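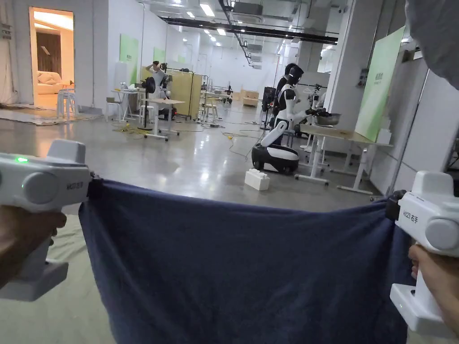 Holding a navy cloth taut by its top corners.

The folding of household linen is a subject to which this blog has returned on several occasions, and the present entry concerns the plainest part of it: the flat cloth. By this is meant any piece of fabric without sleeves, seams of consequence or fitted corners. Tea towels, napkins, pillowcases, small tablecloths and dust covers all fall within the definition. Fitted sheets do not, and will be dealt with separately when the author has found a method that can be recommended in good conscience.

The linen cupboard at Homport, where the author has lived for many years, was emptied in September. It contained far more than had been supposed. A good number of the cloths had been folded in haste and put away with a crease running at a slant, and these creases had set so firmly that two pressings were required to remove them. The exercise occupied most of a morning and prompted a review of how the work is done.

The method now in use begins with the corners. The cloth is taken up by two neighbouring corners, one in each hand, with the long side uppermost. It is then drawn out sideways until the top edge is close to straight. A slight dip in the middle is to be expected, particularly with darker cottons of a heavier weave, and need not be corrected. The lower part should be left to hang freely for a moment. Most of the smaller wrinkles will fall out during this time and the remainder may be smoothed by hand once the cloth has been laid down.

It is advisable to check at this point that both hands are level. A cloth held with one side higher than the other will fold into a shape with a tail, and the tail will be discovered only when the pile is complete and begins to lean. The author was taught to raise the cloth to chest height and look along the top edge. This remains sound advice, although shorter persons folding a large tablecloth may find it necessary to stand on a step, or to seek help.

The first fold brings the right corner across to meet the left. Both corners are then held in the left hand while the right hand travels down to find the new fold and pull it square. The second fold is made on a table, lengthways or across according to the depth of the shelf. At Homport the shelves are shallow and the cloths are folded in thirds. In the previous house, on Ladeva Road, they were folded in quarters, and several of the older pieces still prefer to be.

Some remarks on fabric may be of use. A new cotton cloth often carries a dressing which makes it stiff and rather slippery, and it is better washed once before any serious folding is attempted. Linen holds a crease well and rewards patience. Mixed fabrics vary. The author keeps a set of navy napkins bought from Coughlan, a draper no longer trading, and these have kept both their colour and their shape through more washes than anyone has recorded. Dark cloths do collect lint, and should be shaken out of doors and stored apart from white towelling.

With regard to storage, the cupboard has been fitted with shelf dividers from Wevon. They are 400 millimetres deep, against a shelf of nearly 500, and the gap at the back has proved convenient for lavender bags and spare hooks. Cloths are placed with the folded edge facing outwards. A single cloth can then be drawn from the pile without disturbing those above it, provided that the pile has been kept low. Table linen occupies the upper shelf, kitchen linen the middle, and dust covers the lowest.

Correspondence received after the entry on ironing boards included several enquiries as to whether flat cloths should be rolled instead. Rolling is suitable for travelling and for drawers of unusual shape. It was tried at Homport over one winter with the tea towels. The rolls loosened, the drawer would not close, and the former arrangement was restored in the spring.

The next entry will consider pillowcases with an inner flap, on which the household remains divided.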